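Chapter 7
Keeping Dry Goods: Moisture, Air, and Time

What you will learn in this chapter
Why dry foods spoil more slowly than fresh ones
How water activity differs from water content
How lids, liners, and bins control the exchange of air and moisture
How to set up a stock rotation plan for a small storeroom

Key terms
water activity, headspace, equilibrium humidity, caking, rancidity, stock rotation

7.1 Why dry food keeps

A sack of rice can sit in a cool storeroom for a year and still be good to eat. A bowl of cooked rice left on the counter should be thrown out the same day. The starch in both is nearly the same. What has changed is the amount of water that bacteria and molds can get at.

Food scientists describe this with a measure called water activity, written as aw. Pure water has a water activity of 1.0, and a perfectly dry material would have a water activity of 0. Most bacteria that cause illness stop growing below 0.85 or so. Most molds stop below 0.70, although a few can manage down to 0.60. Flour, sugar, dry beans, and powdered milk are normally sold well under these limits.

Water activity is easy to confuse with water content, which is simply the share of a food's weight that is water. Honey is close to one-fifth water by weight, yet it keeps for years. The sugar in honey holds the water so tightly that microbes cannot use it. A cracker with much less water in it can go stale in a week if the package is left open.

Dry foods trade moisture with the air around them. In a humid room they take up water, and in a dry room they give it off. Given enough time in a closed container, the food and the air above it reach a balance. The relative humidity of the air at that point is called the equilibrium humidity, and it matches the water activity of the food multiplied by 100. A flour with a water activity of 0.55 will settle with the air over it at 55 percent.

7.2 Containers and closures

A container slows down the trade between the food and the room. How well it does this depends on the walls and on the closure, and in practice the closure is nearly always the weaker part. Glass and metal walls let almost no water vapor through. Plastic walls let a little through, and paper a great deal.

Screw lids for glass jars are commonly made of thin metal with a soft liner inside. The liner makes the seal, and the metal is there to press it down evenly against the rim of the glass. Ridges on the outer band give the hand something to hold.

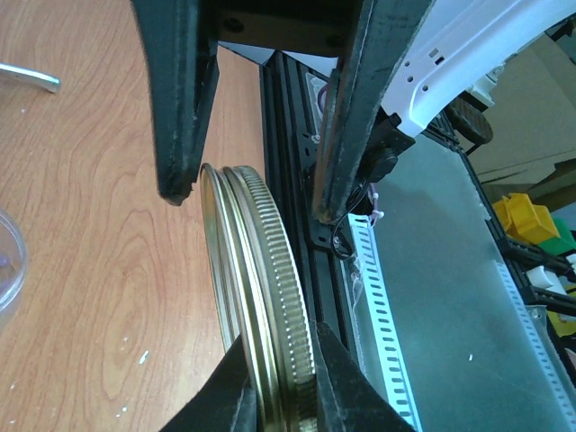 A liner that has hardened, torn, or picked up a layer of old sugar or oil no longer presses evenly, and the jar leaks slowly. This kind of leak is hard to notice. The lid feels tight and the jar can be turned over without spilling. The usual sign is caking, in which a powder forms lumps after taking up moisture.

The amount of empty space above the food also matters. This space is called headspace. Each time the lid comes off, the air in the headspace is swapped for room air. A large bin that is nearly empty holds a lot of air and not much food, so every opening brings in more moisture per pound of food than it did when the bin was full. Moving the last of a product into a smaller jar is a simple fix.

Case study: The Lonmont storeroom

The Lonmont cooperative sells dry goods by weight from open stock. In June its staff began a check of their storeroom, which held 2,680 pounds of grains, flours, sugars, and legumes. They had been throwing out brown sugar and milk powder almost every week and wanted to know where the moisture was coming in.

The building was in fair shape. The roof did not leak, and the floor was dry. The manager, Homa Dehghan, placed humidity meters in the room and inside several bins. The room stayed near 50 percent for most of the day, then rose sharply in the late afternoon, when the delivery door stood open. Bins opened at that hour showed the worst caking.

Two changes were made. Refilling was moved to the morning, and each bin was given its own dry scoop. Before this, one scoop had gone from bin to bin and was rinsed in between, often going back into use while still damp. The water it carried was a small amount, but it landed in the same spot at the top of the bin day after day.
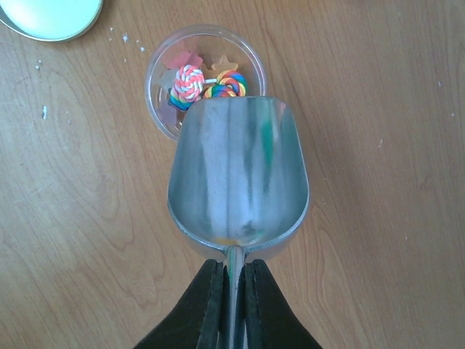 Manolis Xenos thought the scoops mattered less than the schedule. Washing them more often had been his own first suggestion, he wrote in the staff notes, and it had made the lumps in the milk powder worse until they began drying the scoops overnight. He would have moved the refilling first and left everything else alone for a month – that way they would have known which change did the work.

His objection is a fair one. When two changes are made at the same time, the results cannot be divided between them. The cooperative accepted this, as its main concern was to stop the losses. Keep the case in mind when you read about storage trials in Section 7.5.

7.3 Fats and the limits of dryness

Low moisture does not protect a food from every kind of spoilage. Whole-grain flours, nuts, and seeds contain oils that react with oxygen. The reaction produces bitter flavors and a smell like old paint or putty, and the food is said to be rancid. Very dry conditions can even speed this up in some foods.

Temperature has a strong effect. As a rule of thumb, many of the reactions that age a food run twice as fast for each rise of 18 degrees Fahrenheit. Light also plays a part, and for this reason oily foods in clear jars should be kept in a closed cabinet.

White flour keeps longer than whole wheat flour because most of the germ, where the oil is found, has been removed. Brown rice and white rice differ for a similar reason – the bran layer left on brown rice holds oil.

Check your reading
Explain why honey keeps well even though it contains more water than a cracker.
Describe what happens to the headspace of a bin as the food in it is used up.
Suggest how the Lonmont staff could have tested each of their two changes separately.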